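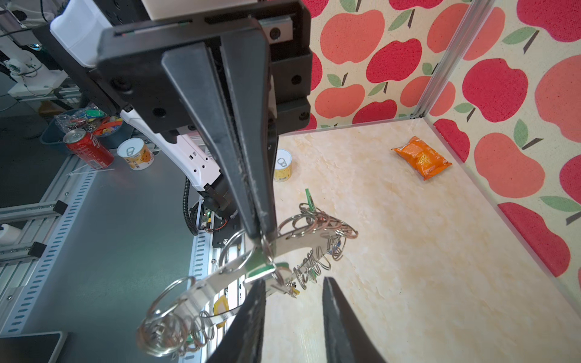
The Pratby is a steel key cabinet from Flistau, and I bought it because I had reached the age at which a person either owns a key cabinet or spends the rest of their life patting their own coat. I had been getting by on the hook method. Everybody knows the hook method: one curved piece of polished metal, a big silver tangle of key rings hanging off it, and a general belief that the one you want is in the middle. It works fine until you are late.

394 shares

The cabinet is gray, about as handsome as a fuse box, and holds more keys than I had any right to own. It came with a bag of plastic tags in colors that I can only call dental. Two screws go through the back and into the wall. The instructions show four, and the back of the cabinet has two holes, so I went with the holes.

My first evening was spent on sorting. I can report that I own a key to a bike lock that left with the bike, two keys to a mailbox at an old apartment, and a small brass one that fits nothing in this house, including several things I was quite hopeful about. It now has its own tag. The tag says "brass."

Once it's up, the Pratby is pleasant to use. The hooks inside are short and slanted back a little, so a slammed door doesn't send everything to the floor. They're also set close together, and anything with a chunky fob will lean on its neighbor. My car key takes up three spots. The door swings left only, and if your wall is on the wrong side of your hallway, as mine is, you will be reaching around it for as long as you both shall live.

Now the lock. The cabinet locks with a key. You get two of them, and Flistau suggests keeping the spare "in a safe location," which was exactly the problem I had come to them with. For the first week I kept it on top of the cabinet. After that I stopped locking it, and we've both been happier.

I had a Skatetti before this, the magnetic strip kind, and I'd like to be fair to it. It looked wonderful. It held house keys well enough and let go of anything heavier, usually in July when the windows were open and the front door banged. It also turns out that plenty of keys are brass and don't care about magnets at all – something I might have looked into before buying a second strip. The Thomas board, which I tried in a store, has nice deep hooks and a painted duck. If you can live with the duck, it's cheaper.

The tags deserve one more grumble. The paper inserts are the size of a fingernail, and the clear covers pop off if you squeeze them, so for "basement, back door, the sticky one" I ended up writing "BBS" and hoping for the best. I've already forgotten what "GP2" is.

Would I buy it again? Yes, in white, with a drill I hadn't borrowed, and on the other wall.

97 comments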